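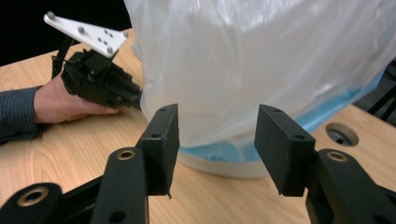

The bag is the part you remember, one of our fellow visitors remarked on the way back to the parking lot, because you go in expecting to admire the container and come out having thought all afternoon about plastic. I laughed, but I have to admit it was true of me as well.

Our visit to the Fisevora packing rooms in Rornham was on a Monday in July, and we were a small, cheerful bunch with sensible shoes and far too many questions. The rooms sit behind the old Kenell building, up a ramp, and you sign in at a little window where somebody had left a bowl of peppermints (I took two, and I'm not sorry). The tour was supposed to start at ten, but we stood chatting in the hallway for quite a while first, and that was lovely too.

## Wrapping the round things

I had always thought of wrapping as the dull bit at the end. Well! Anything square behaves itself, our guide told us, but a big round container wants to roll and the bag wants to slide, and the two of them have to be talked into getting along. The way they teach it is to stand the container on the table first, base down, and let the bag come up loose and full over the top. You don't pull it tight right away. You let it puff up, smooth it from the base with the flat of your hand, and only then gather the top.

I liked how the translucent white plastic softens whatever is inside it. You can still make out a band of light blue low down on a container through the bag, a bit like seeing a porch light through a curtain, and the pale rim at the bottom tells you it's sitting level.

They wrap 163 pieces on a normal day, and the thicker bags come in rolls of 110, which surprised me, as I would have guessed a rounder number. Somebody asked about waste, and we were shown the bin where torn bags are flattened and bundled for the recycler. It was fuller than I'd hoped, to be fair.

## Lunch and the ride home

The tour took over 42 minutes, and then we were sent across the yard to Vishwakarma, the canteen next door, where the lentil soup was so good that I went back for more and missed most of the talk on labels. What I did catch was that the label goes on the container and never on the bag, and I've since redone every storage tub in my hall closet.

If you go, wear a sweater, even in July. The rooms are kept cool, and the ramp is steeper than it looks.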